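By the time Brayden Beaulieu sits down across from me he has already apologized twice for the parking, offered me half a sandwich, and told me a long story about the lobby carpet that I promised I wouldn't print. He is that kind of talker, and after an hour with him I had stopped looking at my list of questions.

Beaulieu plays both leads in "Cloner," the small science fiction thriller that opens in March. He is Vidard, a tired night-shift technician at a company called Plutmont, and he is also the copy of Vidard who walks out of the basement in the first ten minutes and would very much like to go home to Vidard's wife.

"People keep asking me which one is the bad guy," he says. "And I say, well, which one did you like? Because my mother liked the copy. She called me after she read the script and said, 'I hope that poor man gets the house.'"

He spent 16 weeks on the shoot, most of it acting opposite a tennis ball on a stand or a very patient stand-in. On the big dinner scene, he would play one Vidard in the morning, have lunch, change his sweater, and come back as the other one in the afternoon.

"The sweater did a lot of the work," he says. "I'm serious! The first Vidard pulls at his sleeves all the time. The copy doesn't know about that yet, so his sleeves just hang there. I started pulling at my sleeves at home. I still do it. My wife would like it to stop."

The role came to him late. Another actor had dropped out, and the part was down to 3 names when his agent called him at six in the morning. He read the script standing in the kitchen in his socks, missed a dentist appointment, and read it again. He had just come off two seasons of a courtroom show and was, he says, awfully tired of standing behind a table and pointing at people.

"I wanted to run down a hallway," he says. "I know that's not a deep answer. There's a lot of hallway in this movie, and I was very happy in all of it."

I asked him about the director, who goes only by Zheng in the credits and who doesn't give interviews. Beaulieu got a little softer here, and took his time.

"Zheng talks to you as if you've been friends since grade school and you've both just forgotten the early part," he says. "You never get a note in front of the crew. There's this walk you take, out to the trucks and back, and by the time you're back you know what to do. I must have taken that walk 100 times. I lost weight!"

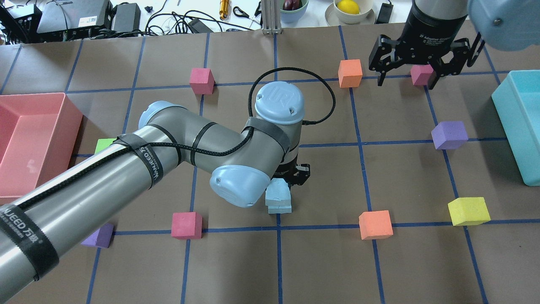 The walk he remembers best came before the basement scene, the one everybody who has seen an early screening wants to discuss -- I won't spoil it, except to say that it runs long, has almost no dialogue, and made the woman next to me grab my coat. Beaulieu had come in with a whole plan for it, with tears and a bit of shouting. Zheng listened to all of it, all the way to the trucks, and on the way back asked him what Vidard had eaten for breakfast.

"So I played it thinking about toast," he says. "That's the take in the movie. I'm looking at my own face and I'm thinking about toast."

He saw the finished film for the first time at a festival, in a theater with 600 seats, squeezed in between his sister and a stranger with a very loud bag of pretzels. He had planned to watch the audience, he says, and then forgot to. When the lights came up his sister wouldn't speak to him until they were out on the sidewalk -- and then she wanted to know why he never wore his hair like the copy's.

As for what comes next, he has a play lined up for the fall, a comedy, in which he is on stage the whole time and there is only one of him. He is looking forward to having somebody else to talk to. He asked if I was sure about the sandwich, and this time I took it.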